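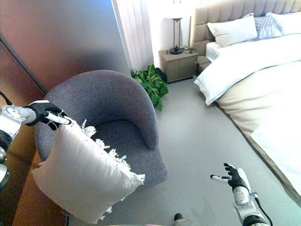 **Gray barrel chair + white tassel pillow: keep or give up?**

**fernandbracket** wrote:

OK so I've been going back and forth on this since April and I need outside eyes. Bedroom corner, gray upholstered barrel chair (the Hajdu one, charcoal, kind of nubbly fabric), light taupe two-drawer nightstand, black lamp, a big leafy plant in front of white curtains. I like all of it! What I can't settle is the pillow. It's a white square with tassels and I love it, but the chair is so round and deep that the pillow never looks like it belongs there. I stand it up on a corner like a diamond, it slumps. I lay it flat, I can't sit down. And then it slides off the front and I find it on the floor.

Chair was 400 at the Rallbridge outlet, so the chair stays. Do I go smaller? Different shape? No pillow at all?

---

**mossy_ottoman** wrote:

Lumbar pillow, no question. Square pillows are made for square corners and a barrel chair doesn't have any. Get a long skinny one, 11 inches tall or so, and it'll tuck right into the curve.

Keep the white though. White on charcoal is a nice combo and it picks up your curtains.

---

**tealkettle29** wrote:

Going to disagree with mossy. I had a lumbar in my barrel chair (Celtdale, similar shape) and it rode up behind me every time I leaned back. Drove me nuts. I went back to a square one but swapped the insert for feather — you can squish it down in the middle and it molds to the chair. Polyester inserts are springy and they just pop out again.

What's in yours?

---

**fernandbracket** wrote:

Polyester, whatever came with it. It's pretty bouncy, so that could be the whole problem right there.

The other thing is the floor. It's smooth and really pale, so when the pillow goes over the edge it ends up down against the front of the chair, and I worry about the white getting grubby. 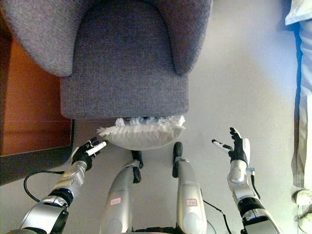

I've washed the cover once already and the trim came out all crinkled. I tried combing it out with my fingers and gave up halfway. Is there a trick to that or do I live with it?

---

**mossy_ottoman** wrote:

Wash it inside out in a mesh bag, cold, and never put it in the dryer. Shake the trim while it's damp and then let it hang. An old wide-tooth comb works better than fingers.

Still voting lumbar, sorry tealkettle. Yours was probably too fat.

---

**tealkettle29** wrote:

It was NOT too fat lol. It was a perfectly normal lumbar.

---

**porchlight_pam** wrote:

Can I be the grump and say no pillow? That chair already has a wraparound back and a big seat cushion. Mine has a folded throw over one arm and that's it — nothing to pick up, nothing to wash, and guests don't have to figure out where to put the thing when they sit down. The pillow could go on the bed, where it has some room.

Also don't let anybody talk you into one of those 200 dollar designer ones from Landisholm. I caved, and it pills.

---

**fernandbracket** wrote:

Pam, I hear you, but the corner looks so gray without it! I did try the bed and it got lost with the other pillows.

I think I'll do the feather insert first because that's the cheapest thing to try, and if it still slides I'll look for a lumbar with a similar trim. Does anyone know if I should size up on the insert or match the cover?

---

**tealkettle29** wrote:

For a chair I'd match it. Sizing up makes it plump and you want it floppy. Give it a good whack in the middle when you put it in.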